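Telasance Workshop Newsletter
Care and cleaning

One blue towel, four good habits

In our workshop in Trakville we use blue microfiber towels for nearly everything: the tables, the shelves, the glass in the door. In December we went through the whole stock and found that many of them did not clean well anymore. They left lint, and some of them felt stiff in the hand. The towels were not old. We were only washing and drying them in a wrong way, and this can be changed without spending any money.

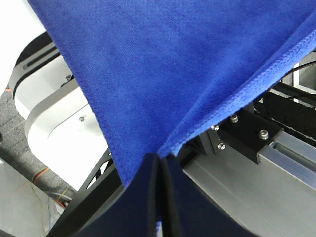 Flora Baird
Workshop supplies, Telasance

I start with the washing. Microfiber should be washed only with other microfiber. When it goes into the machine together with cotton rags, it collects the lint from them and gives it back later on your clean table. Please use a small amount of liquid detergent and warm water. Do not use fabric softener, also not the sheets for the dryer. Softener stays in the fibers and then the towel pushes the water around and does not take it up.

The second habit is to look at the hem. On the larger towels the border is thicker than the middle part, and it keeps the water longer. I always touch the hem before I fold a towel. If it is still damp, the towel goes back on the line, even when the middle feels ready. A damp towel in a closed cupboard will smell after one night, and all the others in the pile will smell with it.

For drying, hang the towel open and give it free space under the lower edge. Thick folds dry slowly, so it helps to pull them apart with your hands after you hang it up. In our small room at Carnegie Street there was a habit to put the towels over the heater. Please stop this – strong heat makes the fibers hard, and a hard fiber can scratch.

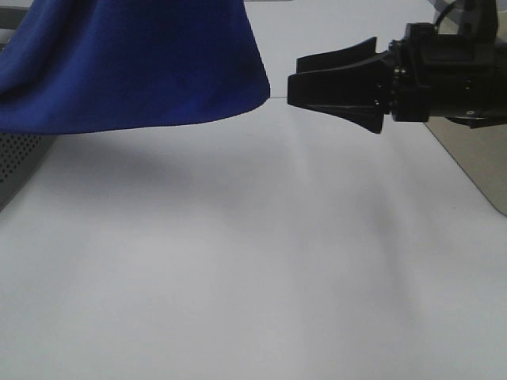 A blue towel hanging above the white tabletop.

The third habit is about folding. I fold each towel in half and then in half again, so I have several clean sides to work with. When one side is dirty, I turn to the next. I wipe in straight lines from the back of the table to the front, and I do not press much.

We have now 26 large towels in use, and I have ordered a new box of the small ones from Lutex, which should be enough until summer. The small ones are for screens and glass only.
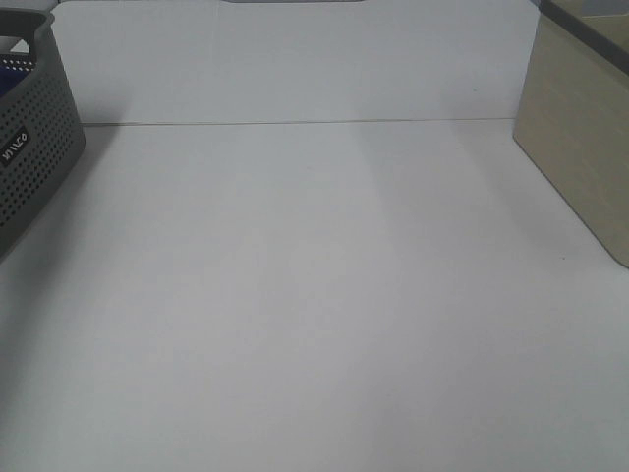 The last habit is to clear the table before you wipe it. Many of us move things from one side to the other and clean around them, and then the dust stays where the things were standing. Take everything away first, also the pens and the cups. What has to stay can go to the two sides, like the gray basket at the left and the box at the right, and then the middle is open and you can wipe it in one go. Do not forget the line where the table meets the back panel. Crumbs collect there, and a folded corner of the towel gets them out well. At the end, move the basket too and wipe under it. The whole work takes me 10 minutes.

Used towels go in the bin next to the sink, please open and not rolled up. If you find one with a torn hem, leave it on my desk and I will cut it for rags.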